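Turnholm's lamp swap is back, and this time we've got a proper table for it

12th December — for immediate release

Hello from all of us at Turnholm! I run the homeware side of our little shop on Pemard Lane, and I'm very pleased to tell you that the desk lamp swap is coming back for a second winter (I've been asked about it at the till more times than I can remember).

It works the same way as before. Bring in a desk lamp you've stopped using, any age, any colour, and take another one home. If you've nothing to swap you can still buy one for £15, and every penny goes to the Gashi Reading Room, who are doing up their study corner and badly need decent light in it. Last winter we found new homes for 195 lamps, which rather took over the stockroom, and I'd love to see a few more than that.

We check each plug and cable before a lamp goes out on display, so please do leave the cable on! Bulbs are welcome too if they work. We can't take floor lamps or anything with a cracked base, sorry, there just isn't the space.

My own favourite so far is a blue and white one with a long oval head and a bendy white neck. I like a lamp with a bit of colour in it. Most of mine at home have been black or grey, and a bright blue base does cheer up a pile of bills.

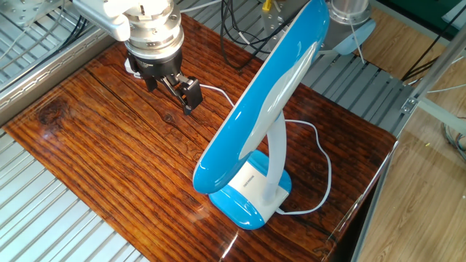
I'm just as fond of the wood, I must say. It's a dark reddish-brown slab with a dark knot at one side, and the varnish is so shiny that you get the lamp twice over — once standing up and once in the reflection.

The swap runs until the end of March during normal shop hours. The first 50 people through the door get a voucher for the Pallau tea counter next door. Press are welcome to drop in, just ask for homeware at the till.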